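The Understudy

Howard Clegg had been dead for two acts when the fire alarm went off, and he was the first one out of the building.

This was held against him for years. The Dirnden Players had rules about corpses. A corpse stayed down until the curtain, even in December, even on the lino at the Pralville Memorial Hall, which had a draught running across it you could have flown a kite in. Howard had signed the sheet like everyone else.

"I thought it was a real fire," he said in the car park, in his dressing gown, with the knife still in his back.

"It could have been a real fire," said Thaís Andrade, who was directing. "And the audience would have remembered you for it."

There were 313 seats in the hall and most of them had come outside too, in the sense that the people in them had. They stood about in their coats and looked at Howard with interest. A woman asked him who had done it.

"I'm not allowed to say," said Howard.

"It was the vicar," said Gervásio Trindade, who played the vicar, and who had been waiting since auditions to be recognised.

Thaís sat down on the kerb. She had spent 422 dollars on the confession scene alone, most of it on a thunder machine that sounded like a man moving a fridge.

The fire brigade arrived from Jaltbridge, walked through the hall, and walked back out with a toasted sandwich press. It belonged to Edivaldo Godoy, who did the lights and did not believe in dinner at regular hours. He took it from them without a word and put it in his boot.

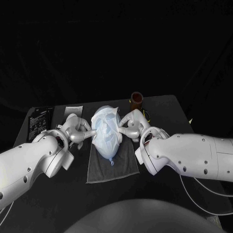
"We can go back in," said Thaís. "We pick it up from the inspector's entrance. Howard, you're dead."

"They've all seen me walking around."

"They've all seen you doing that in the first act."

"They know it's the vicar."

She looked at Gervásio, who was signing a program. She looked at the inspector, young Jeferson Magalhães, who had learned his lines on the bus and had nine pages of deduction still to get through before he could accuse anyone.

"Then it isn't the vicar," she said. "Jeferson, pick somebody else."

"Who?"

"Surprise us."

The third act ran fifty minutes over. Jeferson, freed from the script, questioned everybody on the stage, the prompter, and a Mrs Nogueira in the fourth row, who turned out to have no alibi and a very good motive. She was led away to warm applause. Howard, on the lino, sneezed twice and was forgiven the first one.

The Pralville paper called it a bold reworking. Mrs Nogueira joined in the new year, and she has had the lead in everything since.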